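**Progress report to the Stinside Trust — parish registers and liturgical books, Hovcombe**
May 4, 2026

Prepared by Amparo Taipe, project lead

Work since November has covered the baptism and marriage registers and the first shelf of altar missals. Of 1182 register pages in scope, 663 have been cleaned, flattened and indexed. The burial registers are not started. They remain in the sacristy press until the humidity readings there settle.

Indexing follows the order of the sacramental entries, with godparents and witnesses held in separate fields. Marginal notes (confirmations, later marriages, dispensations) are transcribed in full. Latin forenames are kept as written, with a modern form beside them — Fr. Roman Sobczak checks these weekly.

Six missals need new ribbon markers and tab repairs. Caoimhe Ó Ceallaigh has finished two. The Holy Week volume was returned to the parish before Palm Sunday and used through the Easter Vigil. It came back with wax on 11 leaves, now removed.

Spending is within the approved budget except for archival boxes, where Zemano raised its price after our order was placed. We ask to move the unspent travel line to cover the difference.

Next period: complete the marriage registers, begin burials, and agree access rules with the parish council. Entries less than a century old will stay closed until that is settled. 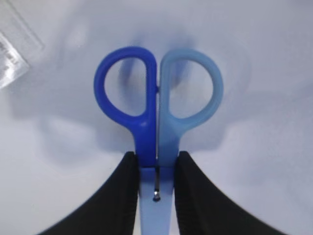
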